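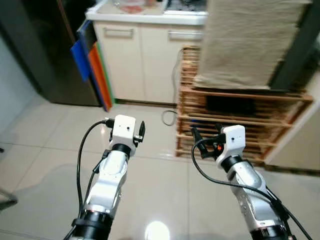

Gruvcombe Kitchen Set — README

Sample data that ships with the Grenwood two-arm kit. Last edit Thursday, August 17, 2023. Replaces the July upload, pls delete the old one.

What you get
- 493 episodes, home kitchen, teleoperated
- head view plus wrist views, joint states, gripper opening
- one text label per episode, lower case
- loader script (Siu), needs 110 GB free before unpacking

Not in here: force readings, depth. Depth is on the list for the next kit release, no date yet.

Views
Wrist views are close and soft past the fingertips. Fine for handles and counter edges, poor for reading labels. Use the head view for picking the object, wrist for the last bit of the reach. Exposure is fixed so white counters run bright.

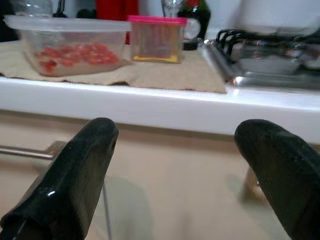

Wrist view at the counter edge, food containers and stovetop behind the fingers.

Labels
Verb first, then object, then place. Typed by the operators so expect spelling varients. "drawer" and "door" got mixed up in places, see labels_fix.csv. The fix file wins over the episode file.

Splits
Train / val / test are by session, don't reshuffle by episode or you leak the layout. Last 20 episodes are test only. Vullby sessions live in a seperate archive with the same format — don't merge without renaming the ids.

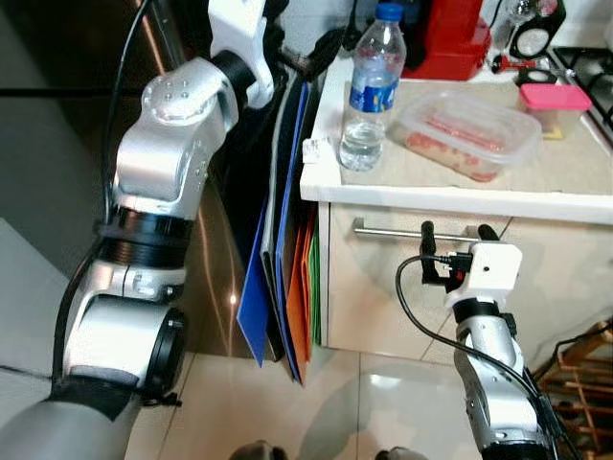

Handles are the weak spot for the stock policy that comes with the kit. Thin horizontal bars especially, the approach angle matters more than the grip. Start with the slow preset, raise speed later.

Known problems
- timestamps drift between arms on long episodes, resync with --align
- loader v2 only, older one skips the right gripper without any warning
- a few episodes end early, flagged short=1

License: research use by kit owners. Ask before redistributing. Bugs go in the tracker under Gruvcombe, include the episode id.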